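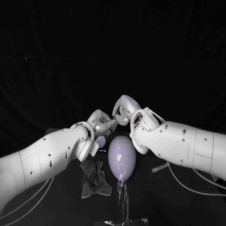

Two white robot arms reach toward each other over a dark tabletop.

Road grit left in bridge expansion joints over the winter can keep a deck from moving as designed, according to a report released June 7, 2019, on the Lisell viaduct at Narnotside. The report covers 12 joints, all on the older eastbound side.

Expansion joints are the gaps that let a bridge deck grow in hot weather and shrink in cold weather. On the Lisell, each gap is sealed with a rubber strip that sits in a steel channel. Plows push sand and small stones into the channel in January, when the gap is widest. By summer the gap has narrowed and the packed grit has nowhere to go.

"The steel isn't the weak part," said Ramiro Gallardo, lead author of the report. "The concrete edge next to it takes the load, and that is where the cracks start."

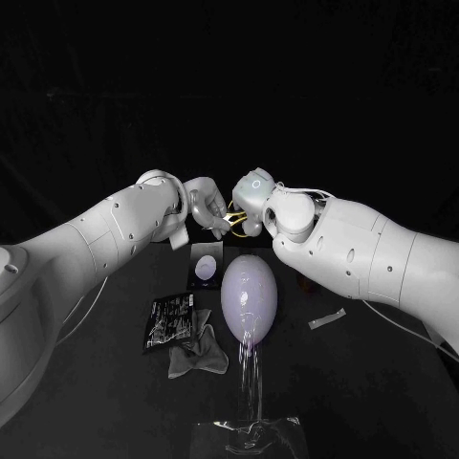 Shehata Institute – Department of Civil Engineering – Bridges and Structures Group

The group fitted gauges at both ends of each joint and took 3685 readings over one full year. Three of the joints stopped closing well before the deck reached its summer length. At those three, the bearings under the deck had shifted and the concrete edge had cracked on the traffic side. The other joints moved close to the amounts shown on the original drawings.

Gallardo said the cracked edges do not call for a lane closure. Patching is planned once the channels have been flushed and the seals replaced. 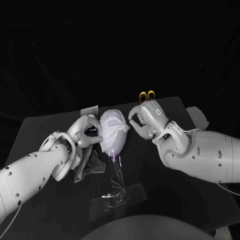
Drainage made more difference than traffic. Joints near the low end of the viaduct held the most grit, even where truck counts were the same. The report recommends replacing the solid troughs under those joints with drilled ones. The holes would be set in short rows along the side, laid out much like the small dark holes on the robot's forearm in the photo, so that water can still get out when the bottom of the trough fills up. A drilled trough from Skitirum was hung under one joint as a trial and will stay in place through next winter.

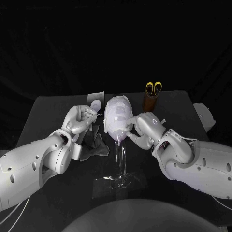
Inspection is the other concern. Crews now look at the seals from the deck, usually from the shoulder, and worn spots on black rubber are easy to miss. Lev Skoryk, who ran the field work, said low side lighting helps. Marks on a dark, matte surface can be as faint as the smudges on the tabletop shown here, and a worn seal viewed from standing height is no easier to read. He wants crews to use a hand lamp held close to the deck and to check the full length of each seal – almost 100 feet on the widest spans – including the ends under the curb plates.

The report asks for joints to be flushed twice a year, once after the last plowing and once before the first hot spell. Gauge readings on the westbound side will begin after the patching is done. Copies of the report are available from the group's office.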